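Nitberg Lab
@nitberg_lab

1/ Abro hilo sobre lo que hemos cambiado en Brisora, nuestro planificador para dos brazos. Es largo y un poco técnico. El español no es mi primera lengua, así que pido paciencia con las preposiciones.

2/ Primero, el contexto para quien llega nuevo. Brisora recibe una nube de puntos y una propuesta de agarre para cada pinza, y devuelve dos trayectorias sincronizadas. Hasta agosto las calculaba como un solo problema de catorce articulaciones. Funcionaba, pero era lento y muy difícil de depurar.

3/ La versión nueva separa las cosas. Cada brazo tiene su propio plan, y encima hay una capa pequeña que decide los tiempos: quién entra primero, quién espera, a qué distancia espera. A esta capa la llamamos Suninari. Son 528 líneas de código, comentarios incluidos.

4/ ¿Por qué separar? Con objetos rígidos el problema conjunto tiene sentido, porque el objeto impone una relación fija entre las dos pinzas. Con objetos blandos esta relación no existe hasta que las dos tienen contacto, y a veces tampoco después.

5/ Llevamos varias semanas con bolsas y estuches de tela. Son objetos antipáticos: el borde superior se hunde, el asa es una banda fina, la cremallera brilla y el sensor de profundidad devuelve agujeros donde más falta hace el dato.
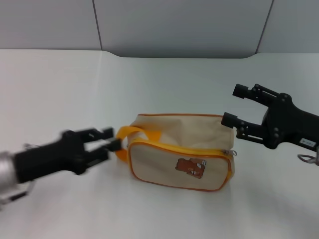

El estuche del oso: pinza izquierda junto al asa amarilla, pinza derecha abierta y más alta.

6/ El reparto de papeles que buscamos es este: una pinza va al asa, la otra guarda una posición de espera por encima del objeto. En Suninari la espera es un estado con nombre propio, con sus condiciones de entrada y de salida. Antes era un «sleep» escondido en un script, y me da un poco de vergüenza escribirlo.

7/ La posición de espera no es un punto fijo. Se calcula con la caja que envuelve el objeto, más un margen. Si la tela cambia de forma cuando la primera pinza la toca, la caja se recalcula y la segunda pinza se aparta. El ciclo de esta comprobación es de 31 milisegundos.

8/ Con el margen tuvimos un error tonto. Lo medíamos desde el centro de la muñeca, y los dedos son más largos que el margen. En simulación nadie lo vio, porque el modelo de la pinza tenía los dedos cerrados. Moraleja para mí: mirar el modelo de colisión con la pinza abierta, siempre.

9/ Ahora, percepción. El asa es lo más difícil. Es un arco con aire por dentro, y nuestro segmentador antiguo lo rellenaba como si fuera un sólido. El planificador creía entonces que el dedo no podía pasar por el hueco y proponía agarrar el asa desde fuera, de canto.

10/ Lo hemos arreglado de manera poco elegante – pero estable. Buscamos el contorno en la imagen de color, cerramos los huecos solo en la parte del cuerpo, y el asa se trata aparte como una curva con grosor. El agarre se propone perpendicular a esta curva, con un dedo a cada lado.

11/ El color ayuda, lo reconozco. Un asa amarilla y lisa sobre un cuerpo claro es un caso amable. Un asa del mismo color que el cuerpo todavía nos da problemas, y para esto no tengo ninguna solución que me guste.

12/ Sobre herramientas: cada ejecución guarda ahora un registro único con las imágenes, los dos planes y las decisiones de Suninari en la misma línea de tiempo. Para verlo usamos Barredo, un visor que escribimos en casa. Es feo. Se puede mover el cursor y ver qué «creía» el planificador en cada instante.

13/ Lo más útil de Barredo ha sido una cosa simple: dibuja encima de la imagen el plan previsto en una línea, y la posición medida en otra. Cuando las dos líneas se separan antes del contacto, el fallo es de control. Cuando van juntas y aun así la pinza no está donde debe, el fallo es de percepción o de calibración.

14/ El martes repasamos así 202 ejecuciones guardadas. La mayor parte de los fallos que llamábamos «de planificación» eran de calibración entre la cámara y el brazo izquierdo. Llevábamos más de 30 días ajustando costes en el sitio equivocado.

15/ Lo que no hace todavía: no abre cremalleras. Me lo preguntan mucho. Para tirar de un cursor metálico tan pequeño hace falta que la otra pinza sujete la tela con una tensión razonable, y nosotros no medimos la tensión, solo la apertura de los dedos.

16/ Tampoco replanifica bien si el objeto gira sobre la mesa después del primer contacto. Detecta el giro, se para y pide un plan nuevo desde cero. Es seguro, pero es lento de ver. Queremos reutilizar la parte del plan que sigue siendo válida.

17/ El código de Suninari se publicará cuando terminemos de limpiar los nombres de variables, que están en tres idiomas. Barredo seguramente también, sin promesas de soporte. Brisora se queda dentro por ahora.

18/ Si alguien trabaja con dos brazos y tela y ha resuelto mejor el tema del asa, le agradezco mucho una respuesta por aquí. Me interesan sobre todo los casos con poco contraste.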